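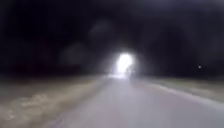

Figure 1. Pavement and grass verges at night, bright light ahead, faint gray blotches in the dark.

3. Looking after the front camera

Ukura is our four-wheeled path rover, and the front camera was the part I ended up caring about most. By day it is a pleasure to work with. At night every small fault in the optics shows up, and I learned more from those runs than from anything else in the project!

In Figure 1 the light is a plain white patch with a halo around it, and there is something dark and upright right beside it that I can't identify even at full size. The pale strip along the right side of the pavement still stands out well, so that strip is what our edge finder uses after dark. The left side is much softer, and I gave it a lower weight in the settings.

The round gray blotches could come from the lens, the cover window, or stray light between the two. Kevin Geraghty suggested working from the outside in, and this is the order we settled on:

Switch off the drive motors at the red key. Leave the computer on.
Wipe the cover window with a clean microfiber cloth and lens fluid.
Take out the four cover screws and check the inner face with a flashlight held low to one side.
Blow off the lens with the rubber bulb. No canned air.
Look over the foam ring around the lens. Replace it if it has gone flat.
Refit the cover, tightening the screws crosswise by hand.
Run the dark test with the garage lights off and save the result as a new entry in the log.

The Amel mount has one annoying habit: the tilt lock creeps when you tighten the cover. Dirk Rothe made a small wedge that holds it still (a lovely bit of filing), and it now lives in the tool tray.

Exposure was the other big job. Our daytime profile let the shutter stay open far too long, so I wrote a night profile with a cap of 11 milliseconds and let the gain go up instead. The picture gets grainier, but the edge finder copes with grain much better than with smear. I also added a check that slows the rover to a crawl when the middle of the view is blown out. Philomena Cullinane wants a full stop there, and we are still arguing about it.

Still open: a hood for the cover window, and a second foam ring to keep as a spare.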